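The Laundry Is Still Winning

Hedvika Oravec has been promised a robot that folds since she was a girl. The latest promise comes from Vornano, which says its home machine will put away a family's wash by 2026. I'll believe it when I see the socks.

Factories got robots early for a simple reason. A car door is the same shape every time. A fleece is a new shape whenever you drop it, and a black one hides its own sleeves.

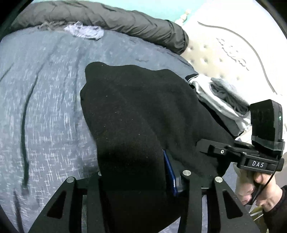 A black fleece in the gripper, with more clothes waiting by the headboard.

Ctibor Holub, an engineer who spent over 2 years at Vornano, is blunt about the demo reels. "You pick the shirt, you pick the table, you pick the take," he told me. Beds are harder. The duvet wrinkles along with the clothes, and dark cloth gives a camera little to go on. Even in the tests built around human hands, with a person working each grip, finding a hem can be slow going. 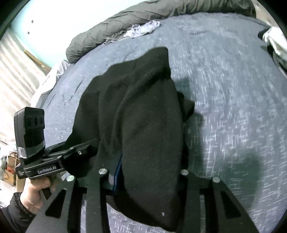

What you'd pay for

Vornano won't name a price. Oravec has one in mind, and it's low. "I can fold a fleece while I'm on the phone," she said. Holub still does his own wash, too.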